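Why do some things look whiter than white?

Go and find three white things in your home. A sheet of paper, a sock and a plate will do. Put them next to each other by a window. Are they all the same white?

Almost certainly not. One looks a bit yellow, one looks a bit blue, and one of them might look rather grey now that it has company. So which one is really white? Adults who sell paint will tell you they know. Be careful with that.

What white is made of

You may have been told that white is "no colour at all". People say it a lot, and it is a muddle. Sunlight is a mix of all the colours you see in a rainbow. When sunlight lands on something that bounces nearly all of those colours back to your eyes, you see white. A red jumper bounces back mostly the red part and soaks up much of the rest. A black one soaks up nearly everything.

Plenty of household things come in white, chairs included, and they are good for testing this out.

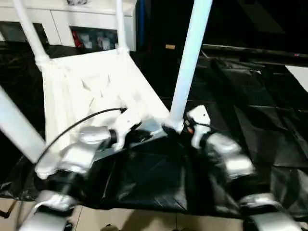 A white chair, tilted to show its slightly ribbed seat.

Look at any white chair for a minute, then try to paint it. If you use only white paint you will end up with a blob. To make it look like a chair you need greys for the parts facing away from the light, and maybe a touch of whatever colour the floor is. Your brain knows the chair is white, so it quietly ignores all those other colours. Your brain is helpful that way, and also a bit of a fibber.

The trouble with "brilliant"

Paint shops love white. The Zultum colour card lists 66 whites, with names like Saber White and Noltton Frost. Can you tell 66 whites apart? We laid out 23 of them on a table in April and mixed up the order. Side by side, most of us could spot the creamy ones and the bluish ones. One at a time, we were hopeless.

So when a tin says "our brightest white ever", ask a question: brighter than what? If the label doesn't say, it hasn't told you much.

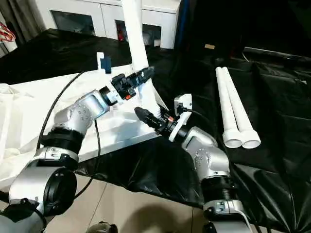
Washing powder is sneakier still. Many powders contain something called an optical brightener. It soaks up ultraviolet light, which you can't see, and gives it back as blue light, which you can. A slightly yellow shirt then looks whiter. Has it been cleaned any better? The brightener can't tell you that. It only changes how the shirt looks, and it needs some ultraviolet light to do it.

Shiny or dull?

There is one more puzzle. A mirror bounces back nearly all the light too, so why isn't a mirror white? A mirror sends light off in a neat, orderly way, so you see a picture of your own face. A matte white surface scatters light in every direction. Snow, salt and milk all do this scattering, and none of them has any white paint in it.

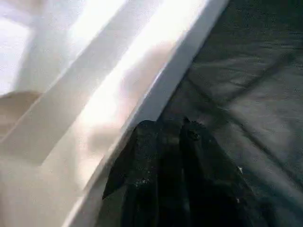 Brernura Children's Museum | Light and Colour Team

Try it yourself. Put a clear ice cube on a dark plate and look at it. Ask an adult to help you crush another one, and put the bits beside it. Same water, same freezer, but the crushed pile looks much whiter. All those little edges are scattering the light.

Don't just take our word for it, though. Do it twice, and see if you get the same answer under a lamp as you do at the window.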